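4.2 Deciding when an item has been released

The planner described in the last section hands over a sequence of short skills, and each of those skills has to know when it is finished. For reaching and closing this is fairly easy, and we say little about it here. Releasing is another matter. In our early trials with Clinlow, the skill ended as soon as the commanded jaw width passed a fixed value, and the planner moved happily on to the next item while the last one was still hanging from a finger pad. We spent a good part of December looking at logs of this kind before we accepted that the width alone would never tell us what we wanted to know.

The release monitor in Jimuris therefore looks at the wrist view as well as the jaw width. It keeps a short buffer of images, masks out the fingers using the known linkage geometry, and asks a small network whether the target is held, resting on something, or free. Figure 3 gives a fair idea of what the network has to work with during the table clearing task.
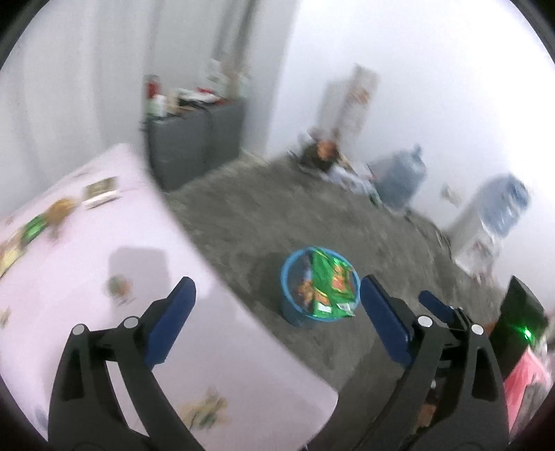 Figure 3. Wrist view with the jaws open and the bin between them. Green snack packaging lies across the right half of the bin's opening and extends over the rim.

Views like this one are hard for a simple rule. The jaws are wide open, so the old test would be satisfied, and the packaging is over the bin, so a test on position alone would be satisfied too. Yet part of the wrapper reaches past the rim, and a person clearing the table might well want to give it a push before going back for more. We label such cases as "resting" and leave it to the planner to decide whether a push is worth the time. Blur is a second trouble. Several of the small items on the tabletop are smeared in the same image, and so the monitor waits for agreement across three images before it changes its answer.

Taha Shehata labeled 500 release events for training, and we kept a further 176 aside for testing. We are grateful for his patience, as the line between "resting" and "free" took two rounds of discussion to settle – soft wrappers fold over an edge in more ways than we had expected. The labeling tool was built on top of Pidetti, and it shows the jaw width as a thin trace under the video, so that the person labeling can scrub to the moment of opening without hunting for it.

The monitor sends its answer to the planner as a plain message with a time stamp and a confidence. If the confidence stays low, the arm holds still and the buffer is filled again from the same pose. Section 4.3 describes how the planner uses these messages to choose between a push, a second grasp and simply carrying on.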